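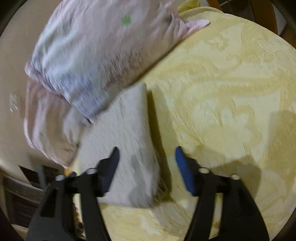
A gripper with its two fingers either side of a folded towel on a bed.

Household chore automation

Household chore automation is the use of machines to do domestic work such as folding laundry, making beds and clearing tables. Single-purpose appliances, among them the washing machine and the dishwasher, have been common for decades. General-purpose machines have not followed, despite frequent announcements that they are close.

Handling cloth

Cloth is usually given as the hardest common case. A towel has no fixed shape, hides its own corners and moves when touched. A gripper must also tell it apart from whatever it is lying on, often more cloth. Many demonstrations avoid the problem by starting with one item, laid flat on a plain table. Picking up a towel that is already folded is easier than folding one, and the two are sometimes run together in publicity.

Claims and trials

The Laitinen folding cabinet, shown to the press in June, was described by its maker as "hands-free". Each garment had to be clipped in by hand. It was listed at 2,969 pounds and took up as much floor as a wardrobe.

The Prulach arm was tried at a guest house in Clisstead, where it was given 159 towels to fold and stack. The published summary counted a towel as done if it ended up on the stack, whatever its shape. Staff refolded an unstated number of them. The same summary gave an average of 4 minutes a towel - a time that left out stoppages.

Claro, a two-armed machine meant for bed-making, can pull a cover straight on a single bed. Pillowcases, fitted sheets and beds pushed against a wall are outside its stated range.

Assessment

Supporters argue that progress in grasping will carry over from one chore to the next. Evidence for this is thin. Most reported success rates come from the makers, and few trials have been repeated in a home the makers did not choose. On shop floors, where the items and lighting can be fixed in advance, results are better, although loose fabric is still mostly fed in by hand.

See also: Domestic robot; Laundry; Robot gripper

Page last edited 05/12/2018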